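Progress report to the Brulleo Fund, March 1, 2019
From Graziella Melis, Kelberg Seed Library

Hello again! You asked for something short this time, so I'll try (my last one ran long, I know).

The big news is that we finished sorting the bean donation from the Crăciun family. It came to 341 packets, many of them labeled in pencil, and a fair number with nothing on them but a year. I spent most of January with a magnifying glass and a lot of tea. The ones I couldn't identify will go in the trial bed this spring and we'll see what comes up.

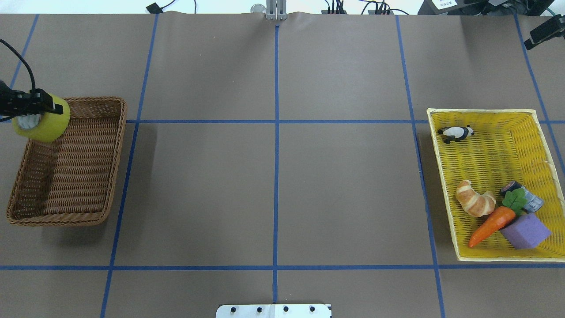
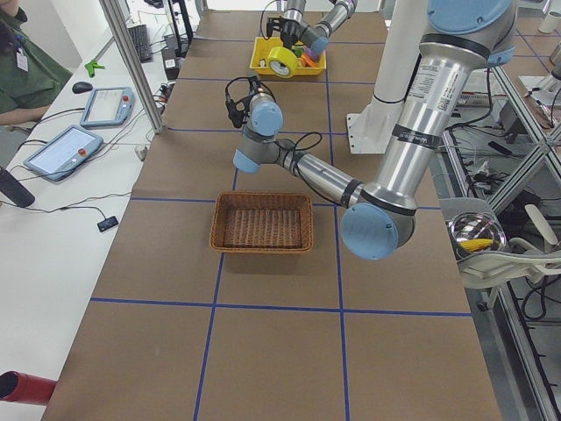
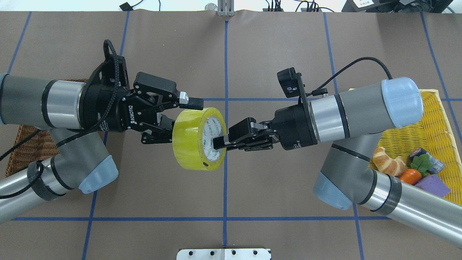
Lending is up too. We've had some 700 packets go out since the fall, mostly tomatoes and lettuce, and people are getting better about bringing seed back. The squash returns are still a mess because everybody's squash crosses with everybody else's, so I'm writing a one-page handout on hand pollination.

Money: the Orkon freezer is paid for and running, and there's $50 left on that line. I'd like to move it to envelopes if that's okay with you. We also ran 6 evening classes, and the one on saving carrot seed filled up so fast that I'm repeating it.

Still to do before my next report: the germination tests on the old peppers, and the catalog, which is stuck at the letter P.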